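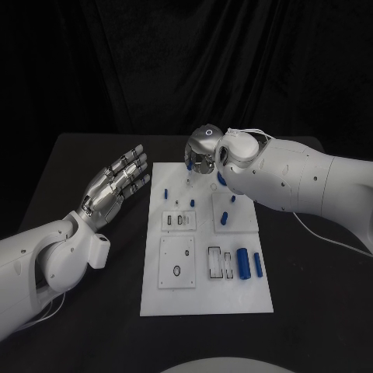 I'd been meaning to sit down with Xiaoyan Xue for months, mostly because I wanted to know how a person goes about spending that sort of money without losing sleep. She does the equipment planning at Banell, a small firm that fits little parts into other little parts for a living, and she's in the middle of a budget round.

"Oh, I lose sleep," she told me, pouring the tea. "Last year I bought the arms first and thought about everything else afterwards. Don't do that!"

Everything else, as she tells it, is the bit that never makes it into the first quote. Cables, spare fingertips, mounts, a proper table, someone's time to set it all up. Her first spreadsheet had 4 lines on it. The one she showed me goes down to row 457 (I asked her to stop scrolling, I was getting dizzy).

I asked which of those rows she'd fight for hardest, and she didn't stop to think. "Hands. People get very excited about arms, but an arm only takes you to the place where the work is."

She had three suppliers in the running this time, Burkora, Tuhiwai and Jarnico, and all of them wanted to sell her a complete package. She has mostly resisted. Burkora offered a nice discount if she took matching hands for both sides, and she turned it down after a long weekend with a calculator.

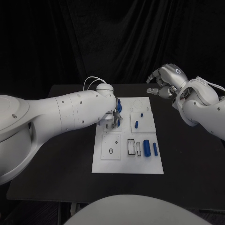
Matching pairs look tidy on an invoice, Xiaoyan says, but she'd sooner pay for what each side has to do. So there's a plain two-finger gripper on one arm and a silver hand with proper fingers on the other, and they get budgeted separately, with separate spares. "The gripper I can plan for in my sleep. The hand has a lot of joints, and I put money by for every one of them." She puts aside 50 per cent more for hand repairs than the supplier suggests, which struck me as gloomy until she showed me last year's bills.

And then there's the board. I'd expected her to skip past it, a white board with pegs and holes being the least glamorous thing in the whole plan, but she was off again. She wants every supplier tried on the same board with the same blue pegs before she signs anything. "They all have a lovely video. I want to see it done on my table, with my pegs, the thick ones and the thin ones." Tuhiwai agreed straight away. Jarnico took a bit of persuading – she was too polite to say how much.

Did she have any advice for someone starting from nothing? She laughed and said to rent for a while if you can, and to ask what the service contract costs in year three, when the friendly introductory price has gone. Also, get the delivery date in writing. Hers is down for April, and she's already booked the electrician for the week after.

I asked if she'd show me the final figure. She closed the laptop, very nicely, and offered me another biscuit.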